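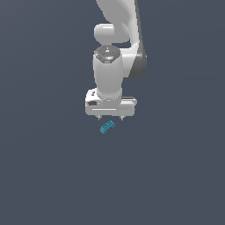
Zoston Gulf Desk is a subscription briefing on relations between the Gulf states and their neighbors, written for people who have to act on the news as well as read it. It covers border and maritime talks, embassy openings and recalls, transit rules, sanctions lists and defense agreements. Subscribers sign in to a plain page with a search box and a list of entries. The page has a flat slate-gray background much like the one behind the white robotic arm, and a light version can be chosen under Settings. Text size is set in the same place.

Hayes publishes the briefing and Rakport hosts the archive. A subscription covers both, and there is one login for the two.

## What you get

**Daily note.** Sent by email every working morning. It runs to two or three pages and opens with changes in official positions. Press commentary goes in a separate section at the end.

**Statement tracker.** A searchable file of 3,533 public statements by foreign ministries and heads of government, each with the original text, an English translation and a link to the source. Where a ministry has later edited or withdrawn a statement, both versions are kept.

**Treaty shelf.** Full texts of 62 agreements, among them maritime boundaries, shared oil and gas fields, water, extradition and overflight. Annexes and maps are attached where the parties have released them. Agreements that were signed but never ratified are marked as such.

**Quarterly outlook.** A longer paper with the editors' own reading of where talks stand. It is signed opinion and is kept apart from the tracker. The next one comes out in July.

## Sources and corrections

An entry goes into the tracker only with a published text or a full recording behind it. Reports that quote unnamed officials can appear in the daily note, labeled "unconfirmed," and they stay out of the tracker until a text is released.

Translations from Arabic and Persian are checked by a second reader. If a word can be taken two ways — and in ministry statements that happens often — the original is given in brackets. Corrections are posted at the top of the entry with the old wording left in place.

## Plans

| Plan | Users | Daily note | Tracker and treaty shelf | Outlook |
|---|---|---|---|---|
| Reader | 1 | Yes | No | No |
| Office | 7 | Yes | Yes | Yes |
| Library | On-site access | Yes | Yes | Yes |

The Office plan is $3,000 a year, billed once. Reader is billed monthly. Library prices depend on the size of the institution, so please ask for a quote.

Office subscribers can move a seat from one person to another at any time from the account page. Downloads from the tracker are in CSV or PDF. The treaty texts are PDF only.

## Moving from Brasora

Brasora Regional Monitor accounts can be carried over. Saved searches and alerts transfer — folders and private notes do not, so export them first. Unused months are credited against the new plan.

Prices and entry counts on this page were last updated 27 February 2025.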